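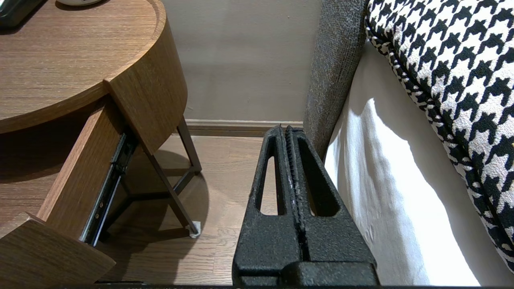
*Wooden nightstand beside a bed.*

**Bedroom furniture drive: where we are**

The spring collection closed on Wednesday with 295 items logged at the Bhat Street store. Of those, 273 are fit to go out again. The rest need repair or parts and will stay in the back bay until the Plinov workshop has room for them.

Nightstands and bed frames are still what families ask for most. We have 123 households on the list and can supply beds to nearly all of them. Nightstands are shorter – if you have one with a working drawer, please bring it in before the end of the month.

A few notes on drop-offs:

- The side gate on Ado Lane is open from 10 a.m. to 3 p.m. Ring twice.
- Tape screws and bolts in a bag to the headboard.
- Mattresses must have a fire label. We turned away 6 last month that had none.
- No glass tops, please.

Deliveries to the Grarari apartments start again in June. Drivers should pick up the new route sheet from the office, as the loading dock has moved to the north side of the building.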